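What Is a Trade Secret, and Why Do Companies Guard Them So Hard?

By Bereket Habte
Dec 23, 2021

My aunt makes a red pepper sauce that I would happily eat with a spoon. I've asked her for the recipe every winter since I was nine, and every winter she laughs and hands me another jar. She has never told me what's in it. She has a secret, and because of that secret, everyone in the family turns up at her house in December (me first, usually with an empty jar hidden in my coat).

Businesses have secrets like that too. When a business knows something useful that other people don't, and it works to keep it quiet, we call it a trade secret. "Trade" is an old word for business, so it really just means a business secret.

What counts as one?

Lots of things! A recipe can be a trade secret. So can the exact heat of an oven in a factory, or a list of customers and what they like to buy, or a clever trick for making computer chips with fewer mistakes. It doesn't have to be exciting. Some of the most valuable secrets in the world would put you to sleep if you read them out loud.

There are a few rules, though. The thing has to be really secret, so "water boils when you heat it" is out. It has to be worth something because other people don't know it. And the company has to try to protect it. If you leave your diary open on the lunch table, you can't be too shocked when somebody reads page one. Judges think about companies in much the same way.

Let's make up a story

Say there's a company called Callotus that makes the tiny chips inside toys, phones and washing machines. Chips are built up in layers, and they have to be kept extremely clean while that's going on, because a speck of dust you couldn't even see might spoil one.

For years, Callotus threw away a big pile of bad chips every day. Then one of its engineers worked out a new way to wash them between layers. It has 108 steps, and they have to be done in the right order. Now hardly any chips get thrown away. Callotus saves a mountain of money, and it can sell its chips for less than anyone else.

Across town is another chip company, Vuruneck. Vuruneck would love to know those 108 steps. Wouldn't you?

Fair ways and unfair ways

I find this part the most interesting, so bear with me if I go on a bit.

Vuruneck is allowed to try to figure out the washing method by itself. It can hire smart people, do experiments, get it wrong thirty times and try again. It can even buy a Callotus chip from a store, take it apart and study it. In many places that's perfectly fine, and it has a great name: reverse engineering. You've done it yourself if you ever pulled a pen to pieces to see what made it click.

What Vuruneck can't do is sneak in at night and copy the notes. It can't pay somebody at Callotus to whisper the steps over the phone, either. Those are unfair ways, and a company that gets caught doing them may have to pay a lot of money. Sometimes people even go to prison.

So how do you keep a secret at work?

You can't build chips all alone, so some of the workers at Callotus have to know the steps. The company does a few things about that. It locks certain doors. It puts passwords on its computers. It may split the secret up, so that one team knows the first half and another team knows the rest and they eat lunch at different times (I made up the lunch part, but I like it). 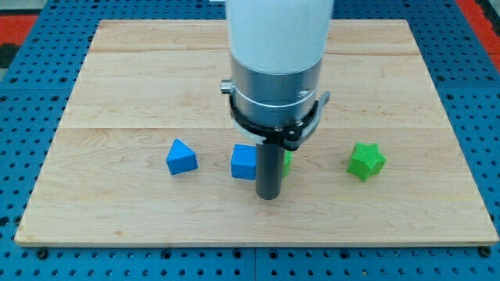
It also asks people to sign a promise. A promise to keep quiet about what you learn at work is called a nondisclosure agreement. That's a mouthful, so grown-ups say NDA. "Disclose" means to tell, so you're promising not to tell. The promise usually carries on after you leave the job, too. You can forget where you put your badge, but you still have to keep the secret.

What if someone changes jobs?

People change jobs all the time, and that's a good thing. Let's say an engineer leaves Callotus and goes to work for Vuruneck. Everything she learned in school goes with her. So does being good at math, being a patient teacher and knowing how to fix a grumpy machine. Those are her skills and they belong to her.

The 108 steps stay behind. She can't carry them out on paper or on a memory stick, and she can't carry them out in her head and write them down later. You can see how that gets tricky! Where does a skill stop and a secret start? Lawyers argue about it for months, and I don't think it's always easy for the judge.

Why not just get a patent?

Good question if you thought of it. A patent is a deal with the government. You explain your invention so anybody can read about it, and in return nobody else may use it without asking you for a certain number of years. After that, it's free for everyone.

A trade secret can last as long as you keep it. It might be 10 years, or it might be longer than your grandparents have been alive. But if it gets out fairly, say because Vuruneck finally works it out in its own lab, then it's gone and you can't have it back.

My aunt has never heard me explain any of this. I did offer to sign an NDA for the sauce last week, and she gave me a jar and told me to wash it before I bring it back.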